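An afternoon at the Koncombe open day

Last month I took the bus to Zandthorpe to see the open day of the Koncombe robot workshop.
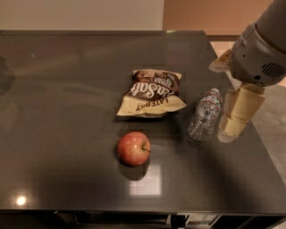 Crisps, an apple and a water bottle on the demonstration table, with the gripper close to the bottle cap.

I had written my name on the list in March, and I was visitor 229, as the sticker on my jacket told me. The building is at the end of Magyar Road, behind the tile shop, and it is easy to walk past the door. I walked past it two times.

The demonstration I liked most was with ordinary shopping. Manuela Carbone, who led our group, explained that each of these things is difficult in its own way. A bag of crisps changes its shape when you squeeze it. An apple is firm but it can roll. A clear bottle is the worst, she said, for the cameras look through the plastic and are not sure where the bottle begins. The table is so shiny that the lamps of the ceiling are shining in it too, and I asked if this disturbs the robot. She said yes, very much, and that they would not change the table for this reason!

The arm moves slower than I expected. I had in my head the videos of car factories, where everything flies. My neighbour in the group, Boonsong Ongart, has worked 72 months in a warehouse and he found it slow also, but he was more patient than me. He said a new colleague is slow in the first week too. I have thought about this on the bus home.

They call the control program Rurine. On the wall was a paper with the number of tries in the last test series, 1482, and someone had drawn a small apple next to it with a pen. I wanted to ask how many of them went well, but then the coffee was ready and our group moved to the next room.

The entrance is free and the coffee also. If you go next year, take the 700 bus and get off at the tile shop.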